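Chapter 7
When the Grip Goes Wrong

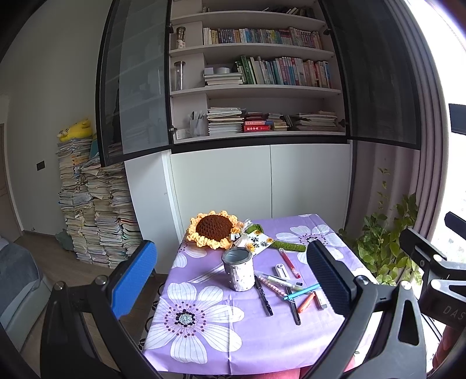
7.1 The afternoon of the slipping pens

Pens are wonderful teachers. They roll, they hide under one another, and no two of them seem to want to be held in the same way. A table with pens scattered beside a cup is a job most of us would finish while thinking about lunch, and yet it contains almost every grasping fault we are going to meet in this chapter!

We begin with a real one. On 2020-11-24 Ekua Antwi and Joni Väisänen were testing a two-fingered gripper from the Rovberg workshop. The task was plain enough: pick up a pen, carry it to a cup, let go. The gripper had done this 500 times on the bench at Rarkumau with hardly a hiccup. Now it was working on a cloth, among other things that had to be left alone, and on the third pick the pen shot out of the fingers sideways and flew off the table. It missed Joni's face by the width of a hand.

No harm was done, and the two of them did exactly the right thing, which was to stop. They did not try it again to see if it would happen twice. Joni pressed the stop button, Ekua wrote down the time, and the log was saved before anybody touched the arm. Please copy them. A surprising amount of good evidence is lost in the first minute after a fault, when everyone is keen to get going again.

7.2 What the log said

The log is a lovely thing to read once you know how. The finger motor was set to close until it felt resistance, and then to hold at 29 newtons. During the third pick the force climbed past that figure and kept on climbing, and the controller did nothing for 800 milliseconds. That is a long time for a pen to be squeezed. A round barrel between two pads has only a thin strip of contact on each side, so if the pads are even slightly out of line the barrel starts to turn, and then it goes, like a wet pip between finger and thumb.

So there were two faults, one on top of the other. The first was the late reaction of the controller. The second was in the pads, which had worn unevenly over the bench trials and no longer met squarely. Either fault alone might have gone unseen for weeks. Feven Ambaye, who later went through all 1048 lines of the record, found four earlier picks where the force had gone over the limit for a moment and come back down. Nothing had dropped, so nothing had been noted. We shall call these near misses quiet faults, and you will be hunting for them in Exercise 7.4.

7.3 Why the cloth mattered

On the bench, each pen lay on a hard flat board. On cloth a pen sinks a little, and a crease can tip it up at one end. If the fingers come down at the height that worked before, one pad may catch the barrel high and the other low. Try it yourself with two rulers and a pencil on a folded tea towel. You will feel the pencil want to twist almost at once, and it is great fun to find the angle at which it gives up altogether.

Crossed pens bring a further trouble. Lift the lower one and the upper one comes too, for a while. The force reading then includes a weight the controller did not expect, and what it does next depends on how well it was written.

7.4 Before you start the practical

You will be using the Juntunen training gripper, which is slower than the one in our story but pinches just as well. Wear eye protection from the moment the power is on. Keep your hands and your face away from the line of the fingers on both sides, even while the arm is still. One partner runs the arm and the other holds the stop button and does nothing else. Swap over after ten picks.

Check the pads first. Close them slowly on a strip of paper and pull: the paper should drag evenly along its whole width. If it swings to one side, tell your instructor and leave the power off.

Key words for this chapter: grip force, contact strip, overshoot, reaction time, quiet fault, safe stop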